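Handling cloth: what the gripper program changes for housekeeping staff
Speaker notes, Borville site meeting, November 2022

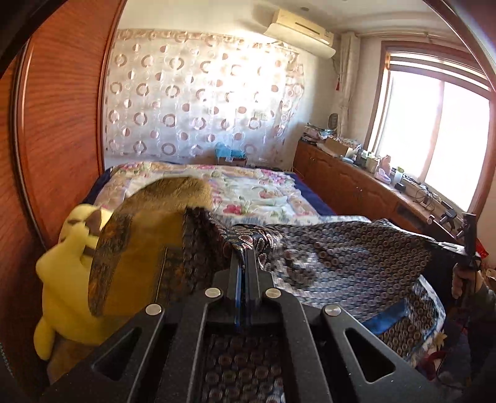 One attendant at Jaltolcombe wrote on the advance question sheet that she had no objection to a machine folding throws, but wanted to know whose room count it would go on. Take that question first. The answer is that it goes on no one's count until the trial is over. After that the count has to be rewritten, and the draft is on the handout.

Slide 2. Scope
Dasten supplies the hand-held grippers and the training. Trevaskis runs the rooms. The task list covers bed throws, top covers and quilts. Bathrooms, windows and anything with a cord are out of scope. Say this slowly, people at the last meeting heard "rooms" and assumed all of it.

Slide 3. What the work is
An attendant holds the gripper by its handle and does the job with the jaws. Pinch the cloth at one point, lift, let it drape, set it down. The recordings are used to train the arm. A session is 20 minutes, then a break off the tool.
Patterned cloth with a different color on the reverse is useful. A turned flap shows up clearly. Plain white sheets are harder and come later in the list.
Point out the single pinch. By hand most of us take a throw at two corners. With one gripper the rest of the cloth goes where gravity puts it, and the order of steps changes.

Slide 4. Furnished rooms
Beds with things on and around them stay in the program. Soft toys, bags, boxes, cables along a cabinet top. Attendants have asked whether to clear the room before a session. No. Leave it as found and work around it as on a normal shift.

Slide 5. Numbers
More than 2,000 folds logged since May. 11 attendants trained, all on paid hours. If asked for error rates: not ready, do not estimate from the podium.

Slide 6. What changes on shift
Session time is booked as work time and comes off the room quota in advance. Under the old sheet it came off afterward, and only if the supervisor remembered.
Wrist strain was reported by 2 attendants in the first weeks. Both had held the tool at arm's length over a double bed. Guidance now is to walk to the far side – do not reach across.
Inspection stays with the attendant. If the arm folds it, a person still signs for the bed. Expect pushback here. Signing for work one did not do is a fair complaint and the current form has no box for it. A second signature line is proposed, wording still open.

Slide 7. Pay grade
Operator duties are not in the grade description. Trevaskis has agreed to review it before any arm goes on a floor. Read the sentence from the letter as written, do not paraphrase.

Slide 8. Questions
Likely ones: headcount, night shift, who keeps the recordings. Headcount – no reductions during the trial, nothing agreed beyond it. Night shift is not included. Recordings are held by Dasten, room numbers removed.
Leave the handout on the side table. Sign-up sheet for the next training block closes at the end of the meeting.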